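Clatik Ceiling Tube Lights: My Review After a Winter Under Them

By Ysaline Lemaire

If you have ever tried to match navy thread to black fabric at five in the afternoon in January, you already know why I got so worked up about ceiling lights.
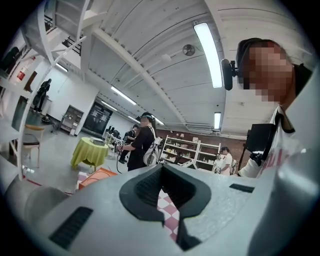 I moved my sewing and alterations business into the Beltden building in Clarketport last fall, and I loved the place from the first visit. White board ceiling, big heavy beams, stairs going up to the second level with those black railings. What I didn't love was the light. The previous tenant had left a handful of yellowish bulbs, and by late afternoon the back of the room looked like the inside of a shoebox. I was carrying garments over to the door to see what color they were!

I spent a couple of weeks reading about LED panels and hanging pendants and track lights, and then went with plain old fluorescent tube fixtures from Clatik, in a mix of lengths. My electrician thought I was being a little old-fashioned. Maybe so. I had worked under tubes for years at my last shop and I like the way they spread the light out, with no bright spot in the middle of the table and no hard shadow from your own hand falling over the seam you're trying to see.

What I bought and what it cost

I ordered through Altıntaş, the lighting supplier out on the county road, and they were great about letting me mix long and short fixtures on one order. The total for fixtures, tubes, wiring and labor came to $3,966. That's a real chunk of money for a small shop, and I won't pretend it didn't sting. A good part of it was labor, though, as the old wiring over the back half had to be replaced before anything new could go up. If your wiring is sound you'll spend a lot less than I did.

The fixtures come well packed. Tubes are in their own sleeves inside the carton, and mine all arrived whole. The instructions are one folded sheet with drawings, clear enough, although the print is tiny (ironic, for a light).

Putting them up

I held the ladder and passed up screws, so take this part as secondhand. The electrician said the mounting brackets were the nicest thing about them. They have long slots in place of round holes, so if you hit a knot or a gap between two ceiling boards you can slide over a bit and try again. On a board ceiling like ours that matters a lot. The first fixture took us 30 minutes, and most of that was me going back down for the right bit. After that we got into a rhythm and it went along nicely.

One tip: decide which way your fixtures should run before the first one goes up. I wanted them lined up with the boards, then I wanted them lined up with my cutting table, then I changed my mind again, and by then he was looking at his watch.

The light itself

So good. I'm still a bit giddy about it. The tubes are a clean white, cooler than a kitchen bulb but without that blue dentist's-office feel. With the white paint overhead you get a lot of bounce, and the whole ceiling seems to help. If you have a dark ceiling you may not get as much out of them as I have, and I'd think hard about painting first.

Color matching is the big one for me, and the difference is night and day. I can tell ivory from cream at the cutting table now. I can see a pulled thread in a black lining. Customers notice too: one bride-to-be tried on her dress by the stairs and said it was the first time she had seen the beading properly.

They also come on right away. The ones in my old shop used to blink and think about it for a while before they'd commit, so I had braced myself for that, and these just go — flick, light, done. Even on the coldest mornings, before the heat has caught up, I've only seen the one at the back hesitate a couple of times.

What I'd change

There is a hum. It's soft, and once a sewing machine or the radio is going you won't hear it, but if I'm hand-finishing late with everything else off, I can hear the fixture over the table. It doesn't bother me. It bothers my sister, who helps with hems in the busy season, so we keep music on.

Bare tubes are bright if you look straight at them. Obvious, I know, but if someone in your space lies back or looks up a lot, a yoga class for instance, I'd go for something with a cover. Clatik does sell a clip-on diffuser. I tried one on a short fixture over the fitting area and took it off again after four days. It softened the glare all right, but it collected dust and dead gnats at a shocking rate, and it's fiddly to get down for wiping.

Dust in general is worth a mention. Fabric lint floats up and settles along the tops of the tubes. I turn everything off, let them cool, and go over them with a dry microfiber cloth on a pole. If you do woodworking or anything else that throws fine dust, plan on doing it more often than I do.

And there's disposal. Spent fluorescent tubes can't go in the trash, so find out where your town takes them before you buy. In Clarketport it's the transfer station, mornings only.

Who should get them

Anyone with a big room and detailed work to do in it, I'd say. Sewing, model building, framing, packing orders, a classroom. I wouldn't hang them in a living room, and for a small closet or pantry a single bulb will do you fine. If your main worry is the electric bill, price out LED tubes next to these before you order. Altıntaş will quote you both and they didn't push me one way or the other.

I'd buy them again tomorrow. I'm already eyeing another short one for the corner where I keep the button drawers, which is the last gloomy spot left in the shop, and I've been told I can have it at the same price if I order before the spring catalog comes out.

Rating: 92 out of 100. I took off a few points for the hum and a few for the gnats.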